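Review: the Wirnholm two-arm kit, after a season with our student club
Posted Mar 14, 2018

I help run the after-school robotics club at Fallstead, and we have had the Wirnholm kit on our tables since August, so I figure I've lived with it long enough to say something useful. Our club project is sock sorting. It sounds silly, I know, but the kids picked it themselves and they have stuck with it longer than anything I ever picked for them!

The arms went together in two afternoons, and the printed guide is friendly enough that our younger students could follow it. The wrist cameras are what sold me, though - the kids love looking at things from the gripper's side.
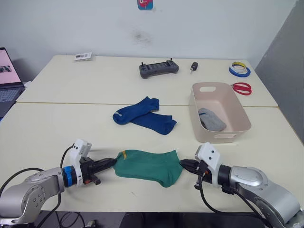 Both arms on the green sock, with the blue ones still to do.

Two arms do make the programming harder (one pulls while the other is still making up its mind, and you hear a lot of groaning), but the students learn to plan together because of it. We budget 15 minutes of setup per meeting, and I'd love to see Wirnholm get that down.
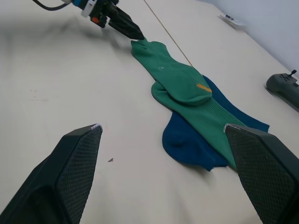

Is it too much for a beginner club?
Our beginners managed well once we paired each of them with an older student, and I'd plan on 20 sessions before you enter any kind of competition.

The fingers deserve a good word too. They have a fine mesh pattern on the inner pads, and ribbed knit gives them something to hold on to. We took the kit to the Bustos student meet and ran 50 tries over the day, of which 25 were clean enough to score. The kids were over the moon, and so was I.

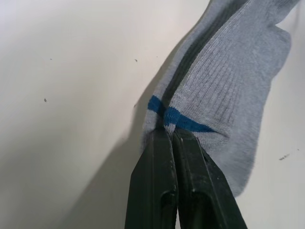

Can you get spare fingers without buying a whole new gripper?
They're sold in pairs, and ours came within a week of ordering.

My one real grumble is the cables, which are longer than I'd like and take some minding when both arms are moving. Four stars from me, and we've already signed up for the next meet.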